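ok so I finally finished listening to all 46 episodes of that Ellthorpe radio serial and I have THOUGHTS, thread incoming

for anyone who missed me going on about this in April: it's an old-style audio drama set in a river town, 46 episodes, most of them under half an hour. a coworker put me onto it and I said sure, I'll try one on the bus. I missed my stop

the setup is that a piano tuner named MacPherson comes to Ellthorpe to fix the church piano and keeps finding letters inside other people's pianos. that's it, that's the show. I know how it sounds. try episode one anyway

the sound work is so good. you can tell which house you're in from the floors before anyone says a word. the Stiso place has this one squeaky board by the door and by episode 20 my shoulders went up every time I heard it

Isabelle Grewal (my sister-in-law, she's on here but never posts) thinks the middle stretch drags. she's a little bit right. there are four episodes in a row about a boat auction and I could have lived with two

BUT the boat auction is where we get the fight between the two aunts, and that fight is the best thing in the whole run. I played it twice while doing dishes and then once more sitting in the car in my own driveway

small complaint — everybody in this town says "well now" before bad news. everybody! the doctor, the kid, the guy who sells bait. once you hear it you can't stop hearing it

someone asked how I keep track of all the characters. index cards on the fridge, then I ran out of fridge. Yvette Desjardins sent me her family tree of the Stisos and it's way better than mine, she even has the cousins from the flood episode

favorite episodes so far, no spoilers: 9 (the wedding piano), 23 (the one that's all phone calls), 31, and the second half of 38. skip the holiday special unless you really love bells

I listen on Songate. it holds your place between the phone and the kitchen speaker, but the search is terrible. I typed in the full title and got whale sounds. very nice whale sounds, I did listen to them for a while

also I looked and my listening stats say 2,737 minutes this year. that includes the repeats. and the whales

my guess about the last letter was wrong, by the way. I was so sure it was the bait guy. I told everyone at work it was the bait guy. I'm going to be hearing about the bait guy until I retire
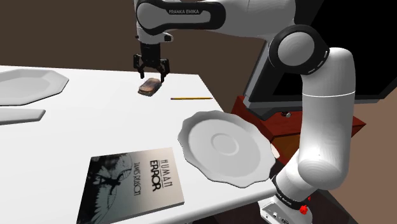

me reaching for episode one again

anyway there's a second season coming, 51 episodes this time, and they've already said MacPherson leaves town for part of it?? I don't know how I feel. the town IS the show. I'd take a whole season of just the post office

if you start it, please come tell me when you get to the phone calls one. don't read the comments under it first, people put the ending right there in the open

and Isabelle if you're reading this, go back and finish the boat auction. you're two episodes from the aunts

ok bed. maybe one episode. the wedding piano one is short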